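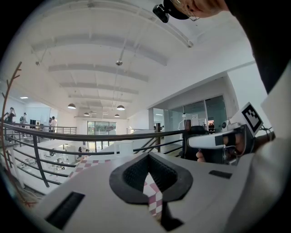 3 February 2024

Long one tonight, I'm too wound up to sleep. The grippers WORK. Both of them! Well, the left one sticks a bit at the wide end of its travel, but I'll get to that.

I got to the workshop a little after nine with the new handles in my backpack, wrapped in a towel. Upstairs was already busy, so I took the end of the bench and started with the left unit, which has been the problem child all month. The jaw rides on a printed rack, and last week it would go two thirds of the way and then bind. I had blamed the spring. I'd blamed the spring for so long that I'd bought three other springs. This morning I took the whole thing apart, ran the rack through by itself with my thumb, and felt it catch on one tooth. One tooth! There was a little blob on it from the print, smaller than a grain of rice. Ten seconds with a file.

So that's 84 hours of printing since New Year's (I keep a tally on the inside cover of this notebook) and the fix was a file.

Agathe Langlois came by while I was putting it back together and asked if she could hold the right one. She has smaller hands than me, and I'd been wondering about the strap. She squeezed it maybe a dozen times and told me the trigger was fine but the weight was too far forward, her wrist was doing all the work. She's right. I never noticed because I only ever hold it for a minute at a time at home. We taped a couple of big steel washers to the back end to see, and it was better straight away, even though the whole thing got heavier. I wrote down 1274 grams for the pair with the tape and washers on. I'd like to lose some of that by thinning the shell, but I'm scared of cracking it where the screws go in.

Then the log script. I have been dreading the log script. The idea is simple enough: I do a job by hand with the grippers on, the opening and closing gets written down along with where each gripper is, and later the little arm at home (Bustano, which is what my niece named it, and now I can't call it anything else) tries to do the same job. The first half of that has never run for more than a minute without falling over. Today I plugged in, started it, and went to work folding a cloth napkin. Fold, turn, fold, put down, pick up, shake out, start over. I kept waiting for the beep that means it has died. No beep. When I finally stopped there were 2360 lines in the file and every one of them had a time on it. I said something out loud that I won't write here and somebody downstairs laughed.

The second run was 1559 lines and then I knocked the cable out with my elbow, so that one's on me. I need to run the cables up the arm instead of letting them dangle. Velcro, probably. I have half a roll in the kitchen drawer under the takeout menus.

What I love about this, and I want to remember it for the next time I'm grumpy about it, is how quickly your hands give up being hands. By the third napkin I had stopped thinking about the trigger. I was just picking up a corner. I reached over to scratch my nose and nearly clamped it.

Lunch was the bad noodles from the place across the street. Worth it for the walk. I sat on the steps and drew a new thumb rest on the receipt, a bit wider, with a lip so it doesn't slide when my hand gets sweaty. Agathe says soft plastic for that part. I've never gotten a clean print in soft plastic, it comes out like spaghetti, but she has a profile from her lamp project that she'll send me.

In the afternoon I mostly swept up after myself: labeled the two boards, put the good screws in one jar and the stripped ones in another, then mixed them up by accident and had to do it again. I checked the left jaw before packing and it stuck twice out of maybe twenty pulls, both times fully open. So there's another rough spot, or the rack is a hair too long. File first. I've learned that much!

To do, before I forget:

- file the last few teeth, left rack
- velcro for the cables
- real counterweight, get rid of the tape
- redraw thumb rest from the receipt (it's in my coat)
- back up today's files TWICE
- ask if I can have the bench again, mornings are better

If the rack behaves I might have Bustano try a napkin by March. A small napkin, already half folded. I keep picturing it and grinning like an idiot. It's past one and the printer is still going in the other room, I can hear it doing the long side of the shell. Bed.

Recent entries
Three wrong springs
Bustano drops the spoon again
The Dekau motor came, and it's the wrong voltage
Bench notes: a rack and pinion from scratch
Train to Hikulthorpe for used bearings
Cleaning out the Joly box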